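Gripper width, again

I've rewritten the width estimator in Tristia, our logging and replay tool. The old version read the opening from fiducial tags and held the last value whenever a tag dropped out. On playback the hold looked like a deliberate pause, and the policy learned to pause.

The new one fits a line to the inner edge of each finger and takes the gap at a fixed height in the image. If the fit is poor it writes a gap in the log and leaves the filling to Ellix, which does the smoothing offline.

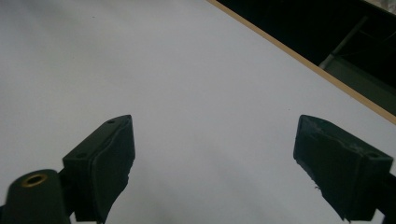
Plain pale backgrounds are the easy case. Dark fingers on white give a strong gradient, and one threshold does for both sides. The trouble is the pads. Once the rubber frays, the lower edge stops being a line, so I now drop the bottom 89 rows before fitting. That removed most of the jitter.

Replayed over nearly 3,000 clips, the estimator rejected 242. Most were motion blur. The rest were dark objects touching a pad, where the edge moves to the far side of the object and the width reads too small. I don't have a fix for that yet.

Still to do: move the row cut into the config file, and check that the timestamps agree to within 2 frames after resampling.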